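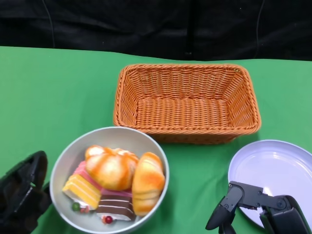 How to get your first EP ready to send to blogs

I run a small music blog out of my spare room, and I've also been on the other side of it, begging people to listen to my stuff. So this is how I'd do it if I were starting over tomorrow.

Finish the masters first. Please! I got a lovely email last December from a band called Boltindale with three "almost done" mixes, and I never knew which one I was supposed to be reviewing. Bounce everything to WAV, then make MP3s at 320 for sending out. Fill in the tags too (artist, title, year), or your song lands in my downloads folder as "final_v6" and I lose it.

Next, pick one track to lead with. Ask a friend who doesn't play on it. Merja Halonen picked mine, and it was the one I'd nearly left off.

Now write the email. Mine goes like this:

- one line on who you are and where you live
- one line on the song, with a private streaming link
- release date
- a link to a folder with the cover and a press shot

Keep the whole thing under 300 words. I sent out 447 emails for my own EP, all pretty much identical, and got 12 replies. The second time I wrote to 28 blogs I really read, used the writer's name, mentioned a post I'd liked, and had a much nicer month.
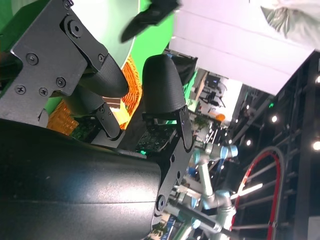
How long should I wait before following up?

Give it ten days, then send one short note in the same thread with the link pasted in again. After that, let it go and save that blog for your next single.

Last thing, keep a spreadsheet. Who you wrote to, when, what they said. You'll be so glad of it when the next record comes around and you can't remember who was kind about the first one.

Recent posts
Brotum: Tape Loops and Long Drives
Five Questions with Obsa Beyene
Raíssa Fontes Shares New Single
Home Vocals on a Tiny Budget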